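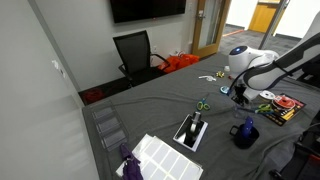 What is a tape dispenser used for?
A tape dispenser holds a roll of adhesive tape and gives the user an edge on which to cut it, so that a length can be pulled and torn off with one hand.

Tape dispenser (desktop)

A desktop tape dispenser is a weighted stand for pressure-sensitive tape. It is usually kept with other small office supplies such as scissors, labels, mugs or cups for pens, and spare rolls.

Construction

The main parts are the base, the hub and the cutter. The base is filled with sand, cement or a metal plate. A filled base of 600 grams is enough for light tape on a smooth desk; heavier tape needs more weight or a grip pad underneath. The hub fits inside the core of the roll and turns in a cradle, which may be molded into the base or made separately. The cutter is a toothed strip of steel or plastic at the front. Glossy bases are common and show fingerprints.

Tape and cores

Rolls are sold on cores of two common diameters, 1 inch and 3 inches. Many hubs accept only one of these. Colored tapes, used for marking and sorting, are often sold on cores that do not fit a desktop hub and are stored loose and cut with scissors. Residue builds up on scissor blades with this use and can be removed with rubbing alcohol.

Use with labels

Sheet labels carry their own adhesive, but clear tape is often placed over a handwritten label to protect the ink. The tape should extend past the label on all 4 sides. Kazuhiro Sakamoto's handbook for the Kuderberg supply room recommends pressing from the center outward to prevent bubbles.

Storage

Tape is kept flat, out of direct sunlight and away from heaters. Scissors may be stored in a cup or a compartment tray. Rolls left standing on edge can develop flat spots and unwind unevenly.

Related articles
Adhesive tape
Desk organizer
Label sheet
Scissors
Pen cup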